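Visits > Offices and Workplaces > Sturholm

Open day at the Vestergaard building, Sturholm

We went to the Vestergaard open day on 2023-10-25. The firm fits out small offices and had opened two floors of its own building to visitors. Entry was free and the leaflet at the door listed 136 desks in use across the site. The ground floor was mostly samples and price sheets, so we went up fairly quickly. 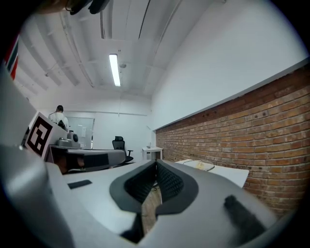 Claten, visits editor

The upstairs rooms are kept plain. Walls are white, one is bare brick, and the floor has a brownish-gray wood look, with the grain running lengthwise. I liked the desk with the curved grey-white top, set up with an office chair. We have straight desks at work and I had wondered if a curve wastes space – I still can't say, without a day's work at one.

Cables are the weak point, as in most offices. A thin dark one was lying on the floor, and I would want a clip or a channel for it at home.

The desk range starts at 685 without the chair, and delivery to Sernitz is extra. Coffee was served downstairs until four. Parking is behind the building and fills up early. The next open day is planned for July.

Contact | Copyright Sernitz Visits | Back to top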